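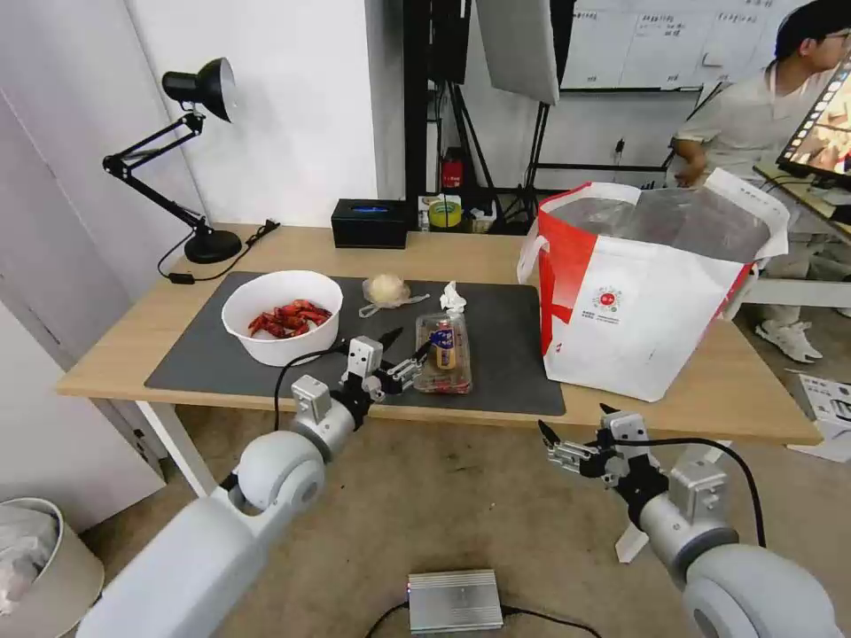
Irkum课题本阶段的工作集中在餐后桌面整理任务，目标是让双臂平台在不更换末端夹爪的前提下，把一张用餐后的桌面上的食物、餐具、包装和纸张分别处理，按类别收进袋中或移到指定位置。上一阶段使用的是规则几何体（木块、空纸盒、塑料圆筒），本阶段全部换成日常物品，布置方式由学生轮流决定，指导教师不参与摆放。典型的一组布置里，深灰色垫子上同时有装在白碗里的熟小龙虾、装在透明塑料袋里的淡黄色小圆面包、揉皱的白色纸巾和一只透明塑料食品盒，盒内还有一只饮料罐，右侧则是一只敞口处翻出透明内衬的红白色大购物袋。左臂的平行夹爪从左侧接近食品盒，右臂夹爪张开停在购物袋前方的桌沿附近，这一姿态在流程文件中称为“分工就位”，后续各节讨论的抓取、避让和装袋问题都以它为起点。

本报告提交Heydari教学资助计划，覆盖学生课题组自上次报告以来的技术工作、教学安排、经费使用和下一阶段计划。报告由Liên Lưu汇总，各分节由相应小组的学生起草，汇总时统一了术语，未改动各组的结论。

一、任务定义与范围调整

立项书中的任务描述为“双臂协同完成桌面清理”。开题评审时，评审意见指出“清理”一词没有可检验的终止条件。课题组据此把任务拆成可以单独判定的动作单元，每个单元有明确的起始状态和结束状态。拆分后的单元包括：单臂抓取刚性物体，单臂抓取软包装物体，双臂配合移动开口容器，单臂投放入袋，以及桌面残留物确认。

擦拭桌面不再列入本周期范围。擦拭需要力控，现有夹爪没有力传感，若以电流估算接触力，标定工作量会挤占抓取部分的时间。该项调整已在中期沟通中报备，资助方未提出异议。

碗的处理单独说明。盛有食物的碗在本阶段只要求平移，不要求抬起倾倒。平移过程中碗内物体不得落到垫子上，碗底不得离开桌面。碗壁有弧度，平行夹爪的接触面积小，学生最初希望夹住碗沿提起，在空碗上可行，装入食物后碗体绕夹持点转动，因此改为双臂从两侧同时夹持并贴桌推移。碗内放小龙虾的布置尤其困难，外壳和螯有时高出碗沿，夹爪下探时会先碰到食物，规划模块必须把碗沿以上的突出部分计入障碍体积。

立项书中还有一项“识别食物是否可以继续食用”，经讨论删除。课题组没有能力给出可靠判断，也不适合由学生课题给出这类判断。目前所有食物类别只区分“留在容器中”和“入袋”两种去向，去向由任务卡指定，系统不自行决定。

二、平台与工位

平台为Clekon双臂机，两臂白色外壳，末端为带金属指的平行夹爪，夹爪线缆从腕部外侧绕出。本阶段未更换机械部分，仅对线缆走向做了整理。腕部线缆在大角度旋转时会形成外凸的弧形，右臂伸向袋口时，线弧有可能擦到袋子提手。处理办法是在运动规划中给腕部增加一个包络体，把线弧的最大外凸范围计入碰撞检测。该包络体由机械组手工量取，偏保守，代价是右臂在桌面右后方的可达区域缩小。

桌面为浅色木桌，白色桌腿。铺设深灰色垫子有技术上的考虑：透明塑料和白色纸巾在浅木色台面上对比度过低，分割结果经常把纸巾与台面合并。换用深色垫子后，纸巾轮廓稳定。垫子覆盖桌面的左部和中部，右侧留给购物袋。这样布置也带来一个副作用，袋子底边与垫子边缘相邻时，边缘检测会把垫子边误认为袋体的一部分，软件组目前用固定的垫子掩膜规避，属于临时措施，已列入待改项。

照明方面，桌面左后方放置一盏黑色可调臂台灯，灯罩为锥形，向下打光。台灯用于补充左侧光照。透明食品盒在单侧强光下会出现高亮反射条，位置随灯罩角度变化，曾导致同一布置在上午与下午得到不同的抓取点。现规定每次实验前按定位标记摆放灯座，灯罩角度由记录员确认后写入实验表。工位后方的支架上挂有白色反光板，位置固定，学生不得自行挪动。

纸巾盒放在桌面后部中间。它在任务卡中属于“固定物”，机器人不得接触。加入固定物的目的是检验系统能否区分“桌上有的东西”与“需要收走的东西”。台灯同样归为固定物，灯的电源线沿桌面走线，被列为禁入区，任何轨迹不得以低于安全高度的路径经过该区域。

人员站位规定如下：一名操作员负责启动和急停，一名记录员在显示器侧工作，其余学生在划线以外。机械臂上电期间，任何人不得把手伸入桌面上方。需要调整物品时先停机、再报位、后进入。该流程写入安全须知，首次进入实验室的学生须当面复述一遍。

三、抓取部分进展

抓取组本阶段完成刚性物体、薄壁透明容器和软包装三类物体的抓取测试。

刚性物体以饮料罐为主。单独放置在垫子上的罐体，抓取已无明显困难，失败主要来自罐体横躺后的滚动。夹爪闭合时两指不同时接触，先接触的一侧会把罐体推开。学生在闭合前增加了一次对中动作，闭合速度分为两段，前段慢，后段恢复正常，滚动问题因此减轻，但单次动作时间变长。

罐体置于透明食品盒内时，情况有所不同。相机透过盒壁看到罐上彩色标签，识别模块倾向于把罐体作为独立目标输出，抓取点落在盒壁后方，夹爪实际先碰到盒子。抓取组考虑过两种方案。一种是先识别容器，再判断内容物，把二者作为一个整体移动；另一种是从盒口上方下探，把罐体取出后分别处理。第一种方案对盒壁刚度有要求，薄壁盒受夹后向内变形，罐体在盒内倾斜，重心偏移后盒子可能从指间滑脱。第二种方案受夹爪开度限制，盒口与罐体之间的空隙不足以容纳指尖。本阶段采用第一种方案，夹持高度降到盒体下部，并把抬升加速度下调。

任务卡规定，盒内有残留食物或汤汁颜色时，盒体按“盛装状态”处理，移动过程中保持开口向上，最后放入袋中时也不得翻转。视觉上判断盒底是否有残留并不可靠，盒底的红色调可能来自内容物，也可能来自盒子本身或反射。分类网络在这一项上的混淆集中在红色样本。课题组暂时采取保守规则，凡盒底颜色与盒壁不一致，一律按盛装状态处理。该规则会增加动作时间，不影响安全。

软包装以塑料袋装面包为代表。袋子尾端常有一段松散的塑料向外延伸，夹爪夹住这一段可以提起整件物品，提起后物体摆动幅度大，投放时容易挂在袋口。抓取组最初把松散尾端视为有利抓取点，测试后改为优先夹持面包主体，夹持力限制在不使面包明显压扁的范围内。判定“明显压扁”原先依靠肉眼，不同学生标准不一，后改为对比夹持前后俯视轮廓的宽度变化，由脚本给出结果。

揉皱的纸巾抓取成功与否取决于指尖下探深度。深度不足时夹空，深度过大时指尖压到垫子，触发电流保护停机。垫子有弹性，允许少量下压，学生利用这一点把下探终点设在垫子表面以下很小的余量内，并为纸巾类单独放宽了电流阈值。指导教师对放宽阈值的做法有保留意见，要求该参数只在纸巾类生效，执行结束后强制恢复默认值。软件组已加入恢复检查，未恢复则拒绝执行下一动作。

四、双臂协调

双臂协调是立项时风险评级最高的部分，目前进度落后于计划。

现有实现采用“主从分时”方式。左臂执行抓取时，右臂保持在袋口附近的等待位；左臂携物向右移动时，右臂让出通道或参与扶持袋口。等待位的选取经过多次修改。等待位过高，右臂前段遮挡头部相机对袋口的视线；等待位过低，夹爪与袋体前面板的距离不足，袋体受气流或桌面震动稍有前倾就会接触。现用等待位在袋体前方、桌沿附近，夹爪张开，指尖朝向桌面中部，既不遮挡袋口，也能以较短路径进入扶袋动作。

扶袋动作的困难在于购物袋的柔软程度。购物袋的提手和翻出的透明内衬都会干扰夹持。夹爪夹住内衬时，内衬被拉出，袋口形状反而变小；夹住提手时，提手可以自由弯折，对袋口没有支撑作用。有效的夹持位置是袋体上沿，需要两指分别位于袋壁内外。头部相机从斜上方观察，内侧指尖在袋内不可见，只能依靠正运动学推算位置。袋沿位置的估计误差直接转化为夹空或推倒袋子。

测试中推倒袋子的情况多数发生在右臂进入阶段。学生提出在袋内放置配重，经讨论予以采用，配重放在内衬以下，不占用投放空间。配重解决了倾倒，没有解决袋口塌陷。袋口塌陷后，左臂投放物体可能落在内衬折叠处，随后滑出袋外。目前的补救动作是投放后由左臂夹爪闭合，在袋口中央做一次短行程下探，把挂住的物体压入。下探动作仅对软包装和纸巾启用，对盛装状态的盒体禁用。

双臂同时夹持碗体推移的动作已经跑通，但同步精度依赖两臂控制器的时钟对齐。对齐由上位机软件完成，上位机负载高时偏差增大，碗体会发生轻微旋转。旋转本身不违反任务要求，但会使后续抓取点失效。软件组把图像处理与运动控制分配到不同进程，并降低推移期间的图像刷新频率，旋转现象有所缓解。彻底解决需要硬件同步，已向Clekon索取接口文档，尚未收到完整版本。

五、测试结果

本周期正式测试按统一任务卡进行。每轮布置由非执行小组摆放，执行小组在摆放期间离开工位。完整流程正式测试共执行50轮。判定标准为：任务卡列出的全部可移动物到达指定去向，固定物未被接触，碗内物体未落出，期间无人工干预。

阶段目标为完整流程成功率65%，本周期未达到。失败记录按首次失败动作归类，袋口投放阶段的失败最多，其次是软包装抓取，再次是碗体推移后的重新定位。各类失败的原始记录和录像索引另行随电子附件提交，正文不重复列出。

单元动作的测试结果好于完整流程。单独测试时，刚性物体抓取和碗体推移已满足进入下一阶段的条件。连接成完整流程后，前一动作造成的小幅位移会累积到后一动作，而现有流程只在每个动作开始前刷新一次目标位置，执行过程中不再更新。抓取组与软件组对此看法不同。抓取组认为应当在夹爪接近目标的最后一段加入再次定位；软件组认为头部相机在该阶段视线常被夹爪自身遮挡，再次定位可能引入更大误差。双方同意用同一批布置做对照，结果将写入下一份报告。

测试中急停被触发2次。一次由操作员主动触发，原因是右臂进入袋口时袋体开始倾斜；另一次由电流保护触发，原因是指尖下压垫子过深。两次均无人员受伤，设备经检查后恢复使用。事件记录已由指导教师签字，复印件存实验室安全档案。

六、数据与软件

所有正式测试均保存头部相机图像、两臂关节状态、夹爪开度和动作标签。数据命名在上周期较为混乱，各组自行命名，导致部分记录无法与任务卡对应。本周期改用统一登记表，先登记后采集，未登记的记录不进入统计。旧数据中能够核对的已补登，不能核对的移入隔离目录，只用于调试。

图像中可能出现工位后方的人员。训练用数据在导出前做裁剪或遮蔽处理，处理脚本由软件组维护，抽查由其他小组承担。白板有时写有中文内容，凡涉及姓名的区域在导出时一并遮蔽。原始图像仅保存在实验室内部存储，不随附件提交。

识别模块沿用上周期的网络结构，新增类别为透明容器、袋装食品、带壳食物和揉皱纸张。带壳食物不作为抓取目标，只用于计算碗沿以上的突出部分。标注工作由学生承担，标注规范改过3版。第一版要求逐个标出碗中的小龙虾，个体重叠严重，标注者之间差异过大，且任务本身不需要个体信息；第二版改为标注食物整体轮廓；第三版在第二版基础上增加“高出碗沿”的子区域。现有模型均以第三版标注训练，早期标注已全部返工。

透明容器的标注争议较多。有的学生沿可见边缘标注，有的学生按推断的完整外形标注。规范最终要求按完整外形标注，并对不可见边缘加注标记。盒内物体另行标注，与容器建立从属关系。这一关系现在由识别模块直接输出，规划模块据此禁止对盒内物体单独生成抓取点，前文所述夹爪碰撞盒壁的问题由此得到控制。

代码仓库已启用合并前检查。检查内容包括单位一致性、参数恢复检查和仿真环境中的空跑。仿真环境不含柔性物体模型，对袋口动作没有参考价值，仅用于检查两臂之间及手臂与桌面之间的碰撞。

七、教学实施

课题作为选修实践课的一部分进行，学生分为机械、抓取、软件和测试小组，成员在周期中段轮换一次。轮换的目的是让每名学生至少接触一种与原分工不同的工作。轮换后前期效率下降，交接文档不足是主要原因。部分交接只有口头说明，接手学生重复了已经否定过的方案，例如再次尝试夹持提手来打开袋口。此后规定，被否定的方案也须写入交接文档，写明布置条件和失败现象。

课堂讨论围绕失败录像进行。每次讨论选取一段录像，先由未参与该轮测试的学生描述失败过程，再由执行小组核对日志。两种描述经常不一致。一个例子是食品盒滑脱，旁观学生判断为夹持力不足，日志显示夹持力正常，滑脱前盒壁已经变形，夹持面由平面变为斜面。该案例已编入课程讲义，作为区分“力”与“接触几何”的练习材料。

考核以小组技术文档和个人实验记录为主，不以成功率计分。测试小组最初对这一点有疑虑，担心执行小组会回避困难布置。由于布置由其他小组完成，实际没有出现这种情况。测试小组倾向于摆出较难的组合，例如把纸巾贴近食品盒前缘，或让面包袋的松散尾端伸向碗的方向，后一种布置使碗体推移时容易压住塑料尾端，目前仍没有稳定的解决办法。

Liên Lưu负责实验排期和耗材登记。食物类样品的使用另有规定，实验用食物不得食用，测试结束后由当值小组清理，垫子擦净后晾干再收起。夹爪指尖沾到油脂后摩擦系数下降，曾影响后续测试，现规定接触过食物容器的轮次之后须擦拭指尖，并在登记表上勾选。

八、参加Flositz学生机器人赛的准备

课题组计划以本课题成果参加Flositz学生机器人赛的桌面服务组。赛方发布的规则与课题任务有重叠，也有差异。规则要求使用赛方提供的收纳容器，形状为硬质开口箱，不需要扶持袋口，对课题组有利；规则同时限制单轮时间，当前流程中的慢速闭合、补压和保守避让都会占用时间，对课题组不利。

课题组没有为比赛建立单独的代码分支。比赛参数以配置文件形式存在，与资助任务共用动作库。这一安排使比赛准备不至于偏离资助任务，但也意味着凡影响安全的参数不得因比赛限时而放宽。指导教师已向全体学生说明，电流保护阈值、低空禁入区和手臂最大速度在比赛配置中保持不变。

报名材料已提交，技术说明书初稿完成，视频材料尚缺一段无人工干预的完整流程。该视频须连续拍摄，不得剪接。已有的成功轮次中，部分录像因记录员走动遮挡了工位，不符合赛方要求，需要补拍。

九、经费使用

资助款按预算科目执行，未发生科目间调剂。设备维护科目用于线缆护套、指尖垫片和夹爪保养；耗材科目用于食品盒、塑料袋、购物袋、纸巾及样品食物；教学科目用于讲义印制和学生外出交流。平台本体由学院原有经费购置，不在本资助范围内。

耗材消耗快于预算进度。购物袋和内衬在扶袋测试中容易撕裂，袋沿被反复夹持后失去挺度，继续使用会使测试条件不一致，因此袋体须定期更换。测试小组起初建议旧袋用于调试、新袋用于正式测试，执行后发现在旧袋上调好的参数不适用于新袋，现改为调试和正式测试使用同等新旧程度的袋子。下一阶段耗材支出预计仍会偏高，课题组将在教学科目内部压缩印制费用，改用电子讲义，若仍不足，再向资助方申请科目调剂。

硬件同步所需的接口板尚未采购。采购取决于Clekon提供的接口文档，文档不完整时购入存在不兼容风险。该笔款项保留在设备维护科目中，未作他用。

十、存在的问题

袋口投放仍是主要短板。现有措施针对的是现象，袋口形状本身没有得到有效的观测。头部相机视角固定，购物袋靠近桌面右侧时，袋口远侧边缘与后方背景重叠，深度数据缺失较多，透明内衬又进一步造成深度空洞。增加腕部相机是可行方向，但会加重线缆问题。

规则性措施过多。固定掩膜、保守颜色规则、类别专用阈值等均是在测试压力下加入的，彼此之间的影响没有系统评估。软件组已列出清单，下一阶段逐项关闭并测试，确认哪些可以删除。

学生时间分布不均。考试周前后工位空闲，平时晚间又经常排满，部分小组的调试时间被压缩到正式测试之前，带来未经充分检查即上机的情况。合并前检查能够拦截一部分错误，不能代替现场调试。

右后方可达区域缩小的问题在现阶段没有影响任务完成，但若以后改变袋子位置，包络体必须重新量取。机械组已将量取方法写成文档。

十一、下一阶段计划

下一阶段自9月开始。工作按以下次序安排，后项不因前项延误而自动顺延，需要调整时由指导教师书面确认。

完成接近段再次定位的对照测试，使用同一批布置，分别在启用和关闭的条件下执行，由测试小组判定。

评估腕部相机的安装位置。先以轻质模型块代替相机，检查可达区域和线缆弯曲半径，确认后再决定是否采购。

改进扶袋动作。拟试验由右臂从袋内向外撑开袋口的方式，代替夹持袋沿。该方式要求夹爪闭合进入、在袋内张开，对袋沿位置精度的要求较低，但夹爪外侧有棱角，可能划破内衬，机械组将制作圆角护套。

清理规则性措施，给出保留与删除的理由，并更新任务卡。

补拍比赛视频，提交技术说明书终稿。

完成率目标维持不变。课题组讨论过是否下调目标，多数学生认为单元动作结果足以支持原目标，指导教师同意保留，同时要求下一份报告分列“含扶袋”和“不含扶袋”的结果，避免袋口问题掩盖其他环节的进展或退步。

十二、请资助方确认的事项

擦拭动作移出本周期范围，请在回执中予以书面确认，以便结题时按调整后的范围验收。

若接口文档在下一阶段前半段仍未收到，课题组拟将接口板款项改用于腕部相机，请告知是否需要另行提交变更申请。

课程讲义中使用了测试录像截图，截图已按第六节所述做遮蔽处理。讲义拟向其他院校选修课开放，署名方式及是否标注Heydari教学资助计划，请予答复。

附件清单：任务卡及标注规范第三版；正式测试登记表；失败动作归类表；急停事件记录复印件；经费执行明细；比赛技术说明书初稿。

汇总人：Liên Lưu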